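Patio table, January, everything still on it

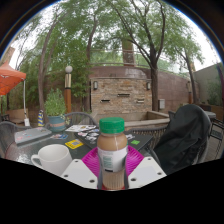
Why the desk moved outside

Quick one today because I have to be out the door by 10 and haven't showered. Several of you asked what happened to the desk. Short answer, the desk is in the hallway on its side and I've been working on the patio table for 11 days. Long answer is the floor.

We pulled up the carpet in the back room over the holidays. I say we. Melahat Toprak from next door pulled up most of it, I carried it to the curb. Under the carpet was more carpet. Under that, a green tile that somebody had loved once and then glued things to. So the room needs scraping, then leveling, then the new boards, and the boards come from Rekeck and Rekeck says "in transit", and has been saying it since before New Year's.

So, patio. It's mild here, I know, don't write to me from Minnesota. Mornings are a sweater and a hat. By noon just the sweater.

The table

It's the old Guvholm table, dark shiny top, bought secondhand with one bad leg. I always thought of it as a plates-and-drinks table and never once sat at it to do a thing. Turns out (sorry) the height is perfect for typing. Better than the desk. I'm annoyed at how much better.

Bad points. The top shows everything. Every crumb, every thumb. When the light comes in low you get a bright patch right where you want to look and you have to scoot the chair over, and then half an hour later scoot it back. I have scooted that chair so many times there's a mark on the concrete.

Also dew. Do not leave paper out overnight. I lost a whole page of notes for the Nodlow job and had to phone them and ask the same questions again like I'd never met them. The woman was nice about it. She did slow down her talking though.

What lives on it now

The rule was going to be laptop and mug. That was the rule the first morning. Then the second laptop came out because the files for the newsletter are on that one and I still haven't moved them over, it's been on my list since the summer. Then the sticker pile came out because I'm supposed to be mailing those. If you ordered stickers, they're coming. They are on the table. I look at them daily.

The silver laptop has a few stickers on the lid already, small ones, and I keep going back and forth on adding more. Every time I'm about to, I think no, save it for the good one. There's no good one. They're all fine. This is the same thing I do with nice soap.

Then there's the yellow card with the gray square on it, which I keep around because it's the only bright thing I can find quickly. I use it to mark my spot. Whatever's under the yellow card is what I'm doing next. Works great until I pick it up to wipe under it and then the day is gone.

And a white sheet toward the far side, don't ask me, I think it's the scraping instructions. I've been meaning to read it.

The white mug. My good mug is packed in a box marked BATHROOM for reasons of tape. So it's the plain white one, and I've gotten fond of it. Big enough handle for cold fingers. I carry it in and out so much that most of the time it's just sitting there waiting on me to make more coffee.

Lunch, if you can call it that

OK so the jar. Green lid, you can spot it from the kitchen window, and that's about how lunch goes lately. I look out, I see the lid, I think fine, that's lunch.

With the back room torn up all the stuff from the back room is in the kitchen, and the kitchen was not a big kitchen to begin with. There's a bookcase in front of the pantry. I can get one arm in past it, up to the shoulder, and what my hand lands on is what we eat. We had a lot of chickpeas the first week. I've got it down now to a basket on the counter with the things I reach for, and I'm going to write them down because somebody is going to be in the same mess and might want it:

Bread, in the tin so the ants don't get it
Something to spread
Apples, the hard kind, they don't mind being knocked around
Crackers for when the bread runs out
A knife, a spoon, one plate
Dish towel
Salt, I don't know why, I just felt bad without salt

It all goes out in one trip. One trip is the whole trick. If I go back in for something I end up moving boxes and it's 3 o'clock.

Apple slices with a spread on them, by the way, I'd forgotten about that since I was a kid. Cut them thick. Thin ones bend and you wear it. A pinch of the salt on top (so there's what the salt is for) and that's honest to god a good lunch. On toast I do the spread right to the edges, no bare corners, I was raised right.

If yours has gone stiff from sitting out in the cold, stand the jar in a bowl of warm water for a few minutes with the lid on. Don't microwave it. Melahat microwaved one with the foil still on the rim and we had a little show.

Packing up at night

This part I've gotten good at and I'm kind of proud. At 5 or when my fingers quit, whichever's first:

Laptops first. Closed, stacked, straight inside onto the bed. Not the chair by the door. I sat on that chair once this month already without looking and I've had my warning.

Paper next, all of it, into the flat box. I don't sort it outside. Sorting outside is how you chase a receipt across the yard in socks.

Then the food basket, lids checked. I twist every lid even if I know it's shut. We have raccoons and they are smarter than the people I went to college with.

Mug last. Mug always gets left. I've found it out there in the morning 3 times with a leaf in it.

Then a wipe down with the old towel, dry not wet, the top streaks if you so much as breathe on it with spray. I tried the Canpolat polish somebody recommended in the comments and it did go very shiny, and then everything slid. My pen slid. A whole plate sort of drifted. I've gone back to the towel.

Whole business is maybe ten minutes if I don't stop to read anything. I always stop to read something.

The back room, since you'll ask

Scraping is half done. The green tile comes up in two ways, either one whole perfect square that makes you feel like a genius, or four hundred crumbs. There's no telling which from looking. I've kept a few of the whole ones. I have no plan for them. Melahat says coasters. My sister says trash.

The smell of the glue is the real reason I can't work in there, even with the window up. It's a sweet smell, kind of like old crayons, and it gives me a headache behind one eye. Doors shut, towel along the bottom of the door, everybody out.

Paint is picked out, at least. It's a white. I had 3 whites taped on the wall for a week and I walked past them at different times of day being thoughtful, and then I picked the one that was on sale. If anyone tells you they can see the difference, ask them to leave the room and come back and try again.

Still undecided on baseboards. The old ones are fine except where the dog we used to have got at them, and I'm sentimental about that corner. Might keep that one piece and paint round it. It'd look strange. I don't think I care.

Things I'd tell myself two weeks ago

Bring a cushion out before you need one. Metal chair in the morning, enough said.

Long extension cord, and run it along the wall and not across the step. I know about the step now.

Weight for papers. A stone is fine, I used a stone, then an apple, then ate the apple.

Hat with a brim. The low sun gets in under everything and you end up squinting at a spreadsheet like a sailor.

Move the files off the second laptop so you only have to carry the one. I'm writing that here so it's public and I'll be ashamed.

Tell the neighbors you're out there for work or they will come and sit down. Lovely people. They bring chairs.

Going back in?

I was so sure I'd be counting the hours to have the room back. But yesterday I sat there past when I needed to, nothing open, just the birds and somebody's leaf blower three houses off, and I thought I might keep doing a couple of mornings a week out there even once the floor's in. Laptop and mug only. I mean it this time.

Rekeck has now texted to say the boards are coming Saturday between 8 and 6, which is a helpful window, thank you Rekeck. So Saturday I'll be sitting on the front step all day instead of the patio. If they show I'll post pictures of the boards, if they don't I'll post a picture of me on the step.

Ok it's past 10. Stickers go in the mail this week. Comments are open, tell me about glue, I'll take any advice at all on the glue.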